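Le bateau de Kerlow

La lettre est arrivée en janvier, dans une enveloppe que la pluie avait presque ouverte. Elle disait que la maison de ma tante, à Kerlow, devait être vidée avant la fin du mois, et que la clé se trouvait chez la voisine. J'ai lu cette lettre deux fois, debout dans l'escalier, puis j'ai préparé un sac pour cinq jours.

Je n'étais pas retournée à Kerlow depuis l'enfance. À cette époque, je ne parlais pas encore la langue du pays, et ma tante m'apprenait les mots en me montrant les choses. Elle disait : le sel. Elle disait : la marée. Je répétais mal, elle riait un peu, et elle recommençait le lendemain avec la même patience. Aujourd'hui je parle sans chercher, mais certains mots ont gardé pour moi le goût de sa cuisine.

Le car de la compagnie Omesex m'a laissée devant le port, à la nuit tombante. Il n'y avait plus que le chauffeur et moi. Il m'a demandé si j'étais de la famille de quelqu'un, et j'ai répondu oui, ce qui lui a suffi.

La voisine m'attendait derrière sa fenêtre. Elle est sortie avec la clé dans la main et une soupe dans une casserole, qu'elle m'a donnée sans discuter. Elle a dit que la chaudière était capricieuse et qu'il fallait lui parler doucement. J'ai cru que c'était une expression. Pendant la première nuit, j'ai compris que c'était un conseil.

Dans la maison, tout était à sa place. Le manteau de ma tante pendait derrière la porte, avec un ticket de pain dans la poche. Sur le buffet, il y avait le calendrier de la conserverie Peltico, ouvert sur un mois ancien, et à côté la boîte où elle rangeait les ficelles trop courtes pour servir. J'ai commencé par les assiettes, parce que les assiettes ne racontent pas grand-chose. J'en ai gardé six.

Le troisième jour, je suis montée au grenier. Sous une couverture, contre le mur, j'ai trouvé le bateau. Il était long comme mon bras, avec un mât un peu penché et une voile coupée dans un drap. Sur la coque on lisait encore le nom, Maluleke, peint par une main qui n'avait pas l'habitude des lettres. C'était la mienne. J'avais sept ans, et ce mot, je l'avais entendu au port, crié d'un quai à l'autre. Je n'ai jamais su ce qu'il voulait dire. Je l'avais choisi pour le bruit qu'il fait dans la bouche.

Je me suis assise par terre, le bateau sur les genoux, et je suis restée là jusqu'à ce que la lucarne devienne noire.
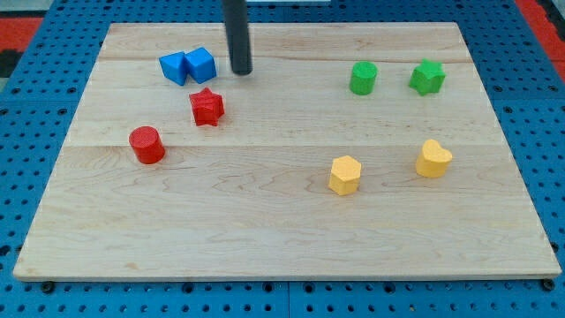
Il fallait le mettre à l'eau, a dit la voisine quand je lui ai montré ma trouvaille, le lendemain matin. Un bateau qu'on garde sous une couverture, selon elle, finit par oublier ce qu'il est. Ma tante avait promis de le faire chaque été, et chaque été elle trouvait le vent trop fort ou la mer trop basse. « Elle vous attendait, voilà tout », a-t-elle ajouté en remettant son foulard.

Je n'ai pas su quoi répondre. J'ai pensé aux lettres que je n'avais pas écrites, et aussi à celles que j'avais écrites trop vite, avec des nouvelles du travail et du temps.

Un homme est venu l'après-midi pour les meubles. Il a fait le tour des pièces, il a ouvert l'armoire, il a frappé le bois avec le doigt plié. Il proposait 3,000 pour l'ensemble, dans la monnaie d'ici, et il a regardé le bateau avec un intérêt que je n'ai pas aimé. J'ai dit que le bateau n'était pas dans l'ensemble. Il a écrit quelque chose sur son carnet et nous avons parlé du transport.

Le dernier matin, la mer était plate et grise. Je suis descendue par le sentier derrière l'église, celui que ma tante appelait « le chemin des pressés » alors qu'elle s'y arrêtait à chaque tournant. La voisine me suivait à quelques pas, sous prétexte de promener son chien, qui préférait visiblement rentrer.

J'ai enlevé mes chaussures. L'eau était si froide que j'ai dit un mot dans ma première langue, un mot que je croyais perdu. J'ai posé le bateau devant moi et j'ai ouvert les mains.

Il s'est couché tout de suite sur le côté, comme un animal fatigué. Puis il s'est relevé, le mât toujours penché, et il a avancé un peu vers le large. La voisine a crié qu'il fallait le rattraper, qu'il allait partir. Le chien aboyait. J'avais de l'eau jusqu'aux genoux, ma jupe était lourde, et je marchais derrière lui sans me dépêcher.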